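A Saturday in the Risen kitchen: my visit to the Zikora lab

I'd been asking Lụa Đỗ for months if I could come see the dish project, and she finally caved and gave me the whole afternoon.

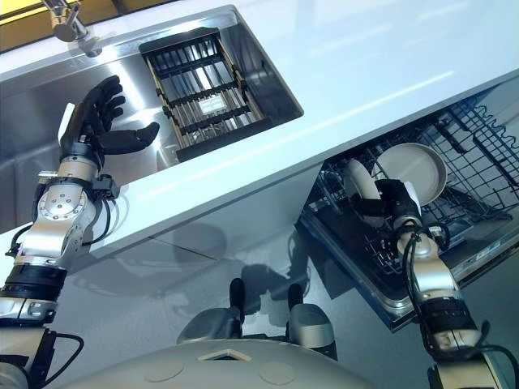
The lab is a full apartment kitchen built inside what used to be a print shop, and everybody calls it Risen (that was the print shop's name and the sign is still up). Lụa runs the learning side, and her colleague Duyên Thân handles the hands, meaning repairs, calibration and a lot of muttering with a hex key.

What they're working on is a training method called Trình. The usual approach is to have a person steer the robot through a chore over and over, then train on all of it equally. Trình goes back through those recordings and gives extra weight to the moments around contact, when fingers first meet a rim or a plate first touches the rack. Lụa's argument is that reaching through empty air is easy and the model doesn't need to see it a thousand times. I liked that a lot!

So does it work? With 50 recorded demonstrations, their old policy got a plate into the dishwasher rack and let go cleanly 29 times out of 50 tries. The Trình version, same recordings, missed only 6. Lụa was quick to tell me it's one kitchen and one style of plate, and that bowls are still a mess.

The part that surprised me was how much the other hand matters. Duyên showed me two runs side by side on her laptop, and in the bad one the idle arm drifted and tugged the whole body off line. Now they train both arms together, even when only one has a job to do.

I also got to try the steering rig myself. I was terrible. My shoulders hurt for 2 days, and I have new respect for the folks at Finport who record these sessions for a living.

They're hoping to start on glasses in April, and I've already asked to come back. Bring a sweater if you go, the place is freezing, and park behind the building because the front lot is permit only.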